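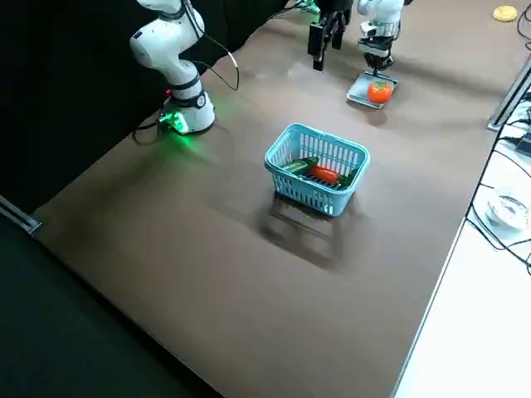
Tegwen Ellis asks whether the trial bench can be booked with two different grippers on it at once, or whether the second arm has to carry a copy of the first. Different grippers are fine. Each arm has its own controller and its own tool plate, and most bookings are made for that reason.

Brirkar Trial Bench
Two-arm bench for gripper, camera and controller comparison
Available at Letville, by the half day or full day

Overview

The Trial Bench is a fixed station for testing end effectors on small, light, irregular goods before you buy. It is used mainly by packing and food-handling customers who have narrowed the choice to two tools and want both run on the same items, under the same lights, with the same camera positions. The bench can also be used with one tool and two controllers.

The standard goods set is made up of toy produce, a basket, a tray and a small digital scale. Toy produce keeps its shape and surface over a long run, so a Monday result can be set against a later one. Real produce may be brought in by arrangement. Customers' own goods are preferred where the surface finish matters.

What is supplied

Two six-axis arms, base-mounted to the table
One Skekia controller per arm
Parallel gripper, two-finger, electric
Slim gripper, for small round items and narrow gaps
Fixed cameras, one beside the table and one above it
Standard goods set
Logging computer, with monitor and keyboard
Tool plates and adaptors for most common bolt patterns

Multi-finger hands are accepted as customer tools. They are not part of the standard supply, and the hand's own driver must be brought with it.

Standard tests

Basket pick. The arm takes items one at a time from a slotted basket and sets them down in a tray. Long items lying against the basket wall are the usual cause of failure. Wide fingers foul the rim, and slim fingers tend to roll the item before closing. The basket is refilled to a set layout before each run.

Scale place. The arm carries one item to the scale and releases it on the platform. The reading is logged at first contact and again once it has settled. The gap between the two readings gives a fair idea of how hard the tool is pressing down at release. A drop shows up as a spike.

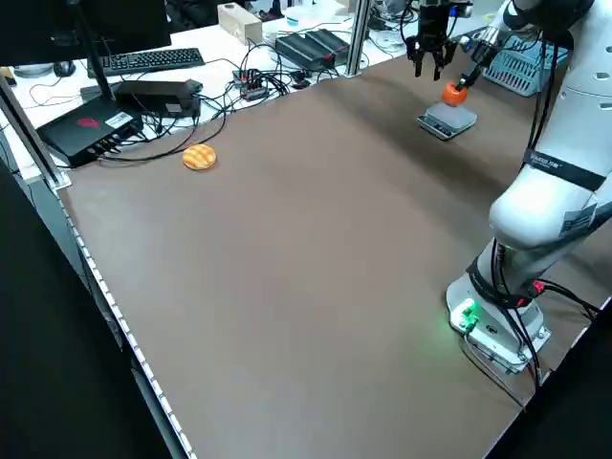
The scale is read over its own cable and is not tied to either controller. Item weight is entered by hand before the run. Readings within 2 g of the entered weight are passed. Anything outside that is marked for review and the video is kept with the record.

Soft item hold. The tool closes on a bun or similar item at three force settings, holds, and releases. Marks are judged by eye from the overhead camera. We do not give a score for this test, as we have not found a measure that two people agree on. The stills are supplied and the customer decides.

Shared reach. Both arms work over the same part of the table, with one waiting while the other enters. This test is meant for controllers more than for grippers. It shows how long each one takes to stop, how far it backs off, and whether it picks up the path again without help.

Choosing between the two supplied grippers

The parallel gripper is the better starting point for anything with two flat or nearly flat sides. It is stiff, it repeats well, and the finger pads can be changed in a few minutes. It is poor in a crowded basket.

The slim gripper reaches between items and is easier to bring down on a small platform such as the scale. It has less grip force, and the fingers flex under side load. On round fruit shapes it needs an accurate centre. If the camera estimate is out, the item turns in the fingers and the release height is wrong.

Customers who ask for one tool to cover both jobs are normally advised to run the basket pick first. If the tool fails there, the other tests add little.

Comparison with the Mitsotakis-Vlachou bench

We are often asked how results from the Mitsotakis-Vlachou single-arm bench carry over. Pick rates can be compared if the basket layout is the same. Place results cannot, as that bench has no scale and records only the commanded height. Log files from it can be opened in our viewer, but the force channel is left blank.

Specification

Arms: 2
Axes per arm: 6
Table: matte brown top, metal rails at the edges
Bench payload limit, tool included: 2,000 g
Logging interval, force and position: 2 ms
Runs per full-day booking: roughly 600, single-item basket pick
Log format: plain text, one file per run

Limits

The bench is not rated for wet goods, loose powder or blades. Vacuum tools can be fitted but no air supply is provided. Tool cables must be long enough to clear the wrist through a full turn. Short cables are the most common reason for a late start.

Booking

Send the tool drawing, tool weight and bolt pattern with the request. Fitting takes up to an hour per tool and is counted as part of the booking. Results are sent as log files and video, without a written report unless one is ordered. Bench time lost to a fault in our equipment is given back in full. The next controller update is planned for May, and bookings that span it will be kept on the older version on request.

Page revised Oct 29, 2020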